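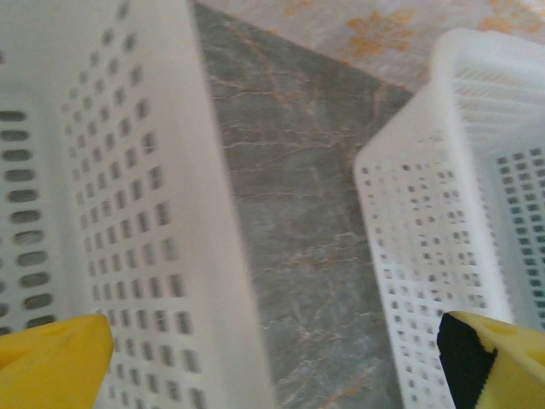 Wundale hold on at Sistodell to go second

September 18, 2019

Wundale came away from Sistodell last night with a 2-1 win that most of the travelling support would have laughed at you for predicting at half time, and they go into the next round of fixtures second in the table, two points behind Koyama, with a game in hand that they will be very keen to make use of.

It was a proper early autumn evening for it, with a bit of a nip in the air once the sun had gone behind the main stand and a crowd of 1,432 through the turnstiles, the best Sistodell have had for a league match this season. A good few of them had made the trip over from Wundale, and they could be heard from well before kick-off, working their way through the whole songbook and then starting again from the top.

The home side were the better team for the first half hour, and it would be unkind to say anything else. They pressed high, they won nearly every second ball in midfield and they kept putting crosses into the sort of area where defenders hate to see them. Wundale's goalkeeper made one very good stop low to his left and another that he will not have known much about, the ball hitting him on the shin and looping over the bar.

The goal, when it came, was one the visitors will not enjoy watching again. A short free kick was given away cheaply near the halfway line, Sistodell's left winger ran on to it with nobody near him, and his low ball across the six-yard box was tapped in at the far post. The home end went up as one, the drum came out, and for the rest of the half Wundale looked like a side who would have been glad of an early cup of tea.

Whatever was said in the dressing room did the trick. Wundale made one change at the break, bringing on an extra man in midfield and asking the full backs to push further up, and within five minutes they had hit the post. The equaliser arrived just before the hour and it was a lovely thing, a patient move that went from one side of the pitch to the other and back again before the captain, who does not score many, struck it first time from the edge of the box and into the bottom corner. He ran the full length of the touchline to the away fans and very nearly ended up in among them.

After that it was anybody's game. Sistodell had a decent shout for a penalty turned down when the ball seemed to strike an arm in a crowded box, and their bench let the fourth official know their thoughts on the matter at some length. From where we were sitting it was a very hard one to call, and the referee was a good deal closer than we were. Wundale, for their part, had a header cleared off the line and then wasted a break in which they had three players against two.

The winner came with six minutes left. A corner from the right was only half cleared, the ball was hooked back in more in hope than anything, and Wundale's young centre half, playing only his second full match for the club, stretched out a leg and turned it over the line. It was not pretty, and he will be telling people about it for years! Sistodell threw everyone forward in the time that remained, goalkeeper included for the last corner, but the Wundale back line headed away all that came at them and the whistle was met with a great roar from the far end.

There was a small milestone in it too. The victory was Wundale's 111th in the league since they moved to their present ground, a figure the club had mentioned in the build-up to the match and which the away fans had painted on a bed sheet in rather wobbly numbers, hung over the rail behind the goal.

Sistodell can take some comfort from the way they played before the break. They remain sixth, they have not been beaten by more than a single goal all season, and they have their first-choice striker due back from a hamstring strain in time for the October fixtures. On this showing they will give plenty of sides a difficult evening, and there was warm applause for them at the end from people who had every right to be fed up.

For Wundale the next one is the big one. Koyama visit at the start of October, and with top spot likely to be at stake the club have already put up temporary seating along the canal side, bringing the capacity to 4,000 for the day. Tickets went on sale to season ticket holders this morning and will go on general sale at the end of the week from the club shop. Anyone hoping to sit together as a family is advised to get in early, as the covered seats tend to go first whatever the forecast says.

Before that there is the county cup to think about, with Wundale drawn away to Lasex in the first round. Lasex play two divisions lower but knocked out a bigger side in the same competition last year, on a pitch with a famous slope towards the car park end, so the Wundale coaching staff will be taking nothing for granted. They are expected to rest a few of the older legs and give the youngsters a run, and last night's match winner may well get another start.

Supporters' coaches for the Lasex tie leave from the station forecourt two hours before kick-off. Seats can be booked at the club shop or by telephone during office hours, and under-12s travel free with a paying adult.

Other results: Koyama drew 0-0 at home and stay top.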